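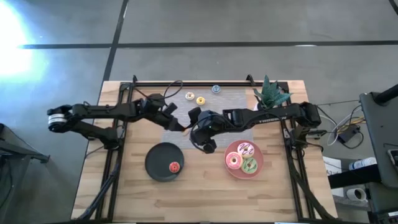
Nesma Helmy
Contributing writer, former packing line lead

Telance now has two arms learning to move toy donuts between a placemat and a couple of plates. I packed real ones at Skikby for seven years, and my training took 20 minutes, hairnet included.

I don't resent the arms. They get a potted plant, and I never got a plant. What bothers me is the new job title, "cell attendant," which Chaimae Abdelaziz now holds on my old shift. She used to talk to the woman across the belt. Now she watches a light and waits to be needed. The pay is the same. I asked.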